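Ticket 2284
Subject: Hoter floor heating – living room zone drops out every few minutes
Site: family home, Vikavville
Status: Closed

Reported problem
Living room zone calls for heat, runs for four minutes, then shuts off with E13 on the Kotian thermostat. The other zones are fine. Started in January after a power cut. Customer has already turned the breaker off and on, replaced the thermostat batteries and run the reset from the menu. No change.

First reply
Asked the customer for the firmware version, the floor type set in the menu, and pictures of the room and the manifold cabinet. Firmware was current. Floor type was set to "tile", the factory default. The manifold pictures came through too dark to use and were asked for again.
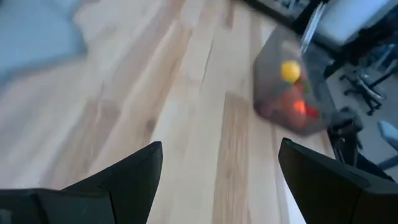 E13 on this thermostat means the floor probe went over its limit or gave a reading outside the expected range. The tile setting allows a higher floor temperature than wood does, so it should be changed on any room like this one, with pale hardwood planks down. Customer confirmed the boards are engineered oak, fitted by Candlow the year the heating went in. Told them to switch the floor type to "wood" and lower the limit to match the Candlow care sheet.

Second reply
Setting changed Monday. Zone still drops out, now after three minutes. That rules out the limit as the only cause. Asked for a probe resistance reading with the thermostat off the wall and the probe wires disconnected. Customer has a meter and was happy to do it.

Readings jumped around when the wires were moved and settled when they were left alone. Suspected a poor joint near the thermostat, not a failed probe in the floor.

Also asked the customer to keep the boards above the probe clear during testing. Rugs, floor cushions and flat-bottomed storage bins all hold heat in and will push the reading up. 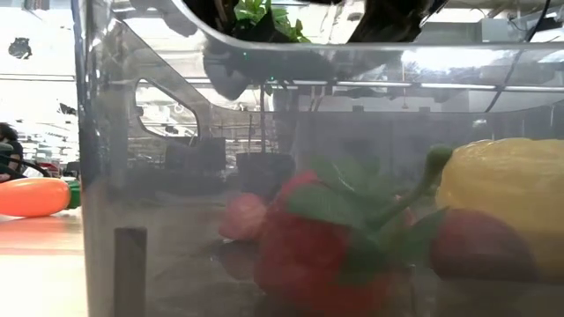
What fixed it
1. Power off at the breaker and checked dead.
2. Thermostat pulled forward. One probe wire was held by only a few strands in the terminal.
3. Both probe wires trimmed, stripped again and tightened down.
4. Floor type left on "wood".
5. Zone run for a full evening – no E13, no drop-outs.

Notes for next time
The power cut was probably a coincidence, though the log on the thermostat had been wiped so it can't be checked. Ask for the probe reading in the first reply when only one zone is affected. Replacement manifold pictures never arrived and weren't needed.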